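Wovel opens refill counter for household goods in Grerholm
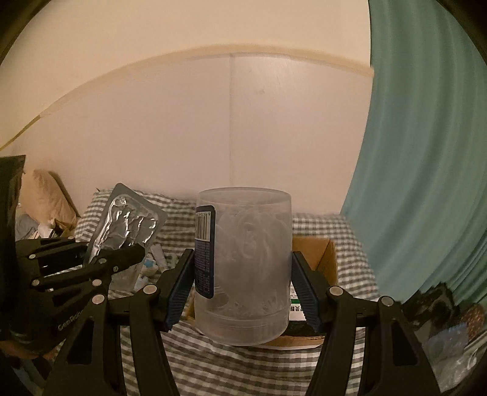
Customers can bring their own containers from 3rd January

GRERHOLM – Wovel, the family company for household and kitchen goods, opens a refill counter in its shop on the harbor street of Grerholm. From 3rd January, customers can fill their own bottles, jars and tubs with dish soap, laundry liquid, hand soap, vinegar, baking soda and dry foods such as rice, lentils and oats. The price is calculated by weight, and the container itself is not charged.

The counter takes the place of the former gift wrapping area at the back of the shop. It offers 23 products at the start. More will be added in the spring, when the supplier Plultetari begins delivery of shampoo and floor cleaner in returnable drums.

"Our customers have asked us for this during many years," says Despina Theodorakopoulos, managing director of Wovel. "They came with a clean jar in the bag and wanted to know if we can fill it. Until now we had to say no, and we did not like to say it. I am very glad that the answer is now yes."

How the counter works

The customer puts the empty container on the scale and receives a small sticker with the weight. After this the container is filled, either by the customer or by a member of the staff, and weighed a second time at the cash desk. The weight of the container is taken off automatically. The sticker can stay on the container for the next visit.

Almost every kind of container is accepted: glass, metal or plastic, with a wide or narrow opening. It must be clean, dry and possible to close. For food, Wovel asks that customers use only containers which have held food before. Containers that once held paint, motor oil or medicine can not be filled. Old labels do not need to be removed, but the name of the new contents must be written clearly on the outside. Pens and blank labels are available at the counter without cost.

Persons who have no container with them can borrow a glass jar for a deposit of 4 euros. The deposit is paid back in full when the jar returns.

Trial in October

Before the decision was taken, Wovel tested the idea in October with a single table and a small number of products. During this month the shop made 600 refills. Dish soap was the most wanted product, followed by oats. The test also showed some difficulties. The first taps were too slow for thick liquids, and on busy mornings the line reached to the front door. For the permanent counter the company has chosen wider taps and a second scale.

"We have learned a lot in a short time," says Iraklis Koutsoukos, who is responsible for the counter. "For example, we thought that people would come with big bottles. But many came with quite small ones, because they live alone or they want first to try a product. So we have decided that there is no minimum amount. If you need 200 grams of rice, you buy 200 grams of rice."

Packed goods stay in the shop

The usual packed products remain on the shelves, also those that are offered at the counter. Wovel does not plan to reduce this part of the shop. Customers who collect an order by telephone can ask that the staff fill their containers in advance – in this case the containers should be brought one day before.

The neighboring café Li takes part in the opening and serves coffee and lemon cake next to the counter during the morning. Children can decorate a label for their own jar. Registration is not needed.

About Wovel

Wovel sells household goods, kitchen tools, cleaning products and dry foods in Grerholm. The company is managed by the Theodorakopoulos family in the second generation. The refill counter is open during all normal shop hours and closes 30 minutes before the shop, so that the taps can be cleaned.

Press contact

Iraklis Koutsoukos, Wovel, Grerholm
Interviews and visits to the counter are possible by arrangement. Please ask at the cash desk or write to the shop address.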